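Catalog > Table Linen > Woven Cloths > Etthorpe Plaid

Etthorpe Plaid Table Cloth, Pink and White

Item group 33. Sheet revised 2019-05-01.

The Etthorpe is a plaid cloth for packing tables, sorting counters and break room tables. Gasetis supplies it to confectionery shops and gift packers who want a covered surface under wrapped goods. The pattern is woven, with dusty pink squares crossed by pale white bands. It is sold flat-folded and unhemmed on two sides, so it can be cut to the length of the table.

Wrapped candy shows clearly against the pink and white ground. Clear, green and red wrappers are the easiest to pick out. Matte pink wrappers are closer in tone to the squares and should be set on a white band if they have to be checked by eye. 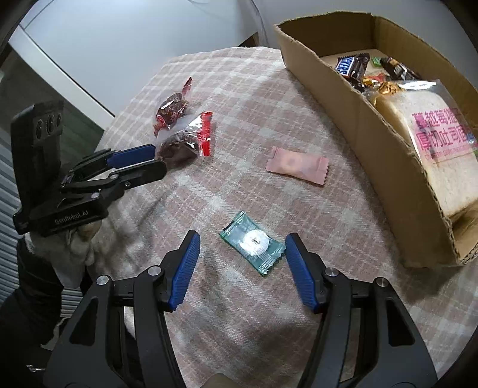
Etthorpe cloth in pink and white, with individually wrapped pieces and an open cardboard box.

The cloth is soft and will crease when boxes are moved across it. Light wrinkles do not affect use. For a flatter surface, iron on the reverse side at medium heat or fit the Arkel edge clips, which hold the overhang under the table top – clips are ordered separately and come in packs of 11.

Specifications

Width: 600 mm runner or full table width
Minimum order: 3 pieces per color
Colors: pink and white; gray and white
Edge finish: hemmed on two sides
Wash: warm, with similar colors
Drying: line or low tumble
Bleach: no

Expect slight shrinkage on the first wash. Wash before cutting if the finished length matters. The gray version was added in January and uses the same weave.

The Etthorpe is not coated. Spilled syrup or melted sugar should be soaked in cold water before washing. For wet work, see the Tsuji wipe-clean cover – same widths, no pattern.

Cut lengths cannot be returned. Uncut pieces are accepted back in the original fold.

We use cookies to remember your order list. Accept / Settings

© Gasetis Table Linen | Contact | Back to top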